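Coltidwood Matte Work Surface and Shallow Steel Bowl

Supplied by Ammann for teaching rooms, reception counters and demonstration kitchens

The Coltidwood set consists of a matte work surface and a shallow round bowl in stainless steel. The two articles are sold together or separately and may be added to an existing Jaltow table base. The surface is delivered in one piece and requires no assembly beyond the fixing screws supplied.

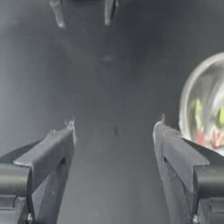 Color should be settled before an order is placed, as surfaces cannot be exchanged once fitted. The standard range runs from pale sand to charcoal. Customers who handle small items at the table usually choose one of the grays, and a smooth gray background does leave the gap between two dark tools easy to judge. Samples are sent on request and should be returned within 14 days.

The bowl has a polished rim and a reflective interior. It is intended for dry goods such as wrapped candies, tea bags or clips. It may be washed by hand or in a dishwasher – abrasive pads will dull the finish.

Matte surfaces show light smudges, particularly the darker ones. A damp cloth is sufficient for daily care. Solvents and wax polishes must not be used.
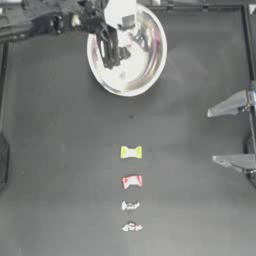
Dénes Fekete writes that the bowl has been in use at his counter since December and that the polish has held up well, although he would have preferred a slightly deeper one for the holiday season. He adds that the surface needs wiping more often than his old white one.

A deeper bowl is listed separately under the name Vumton. Orders of 8 sets or more are delivered within 15 working days. The surface may be loaded evenly up to 70 pounds.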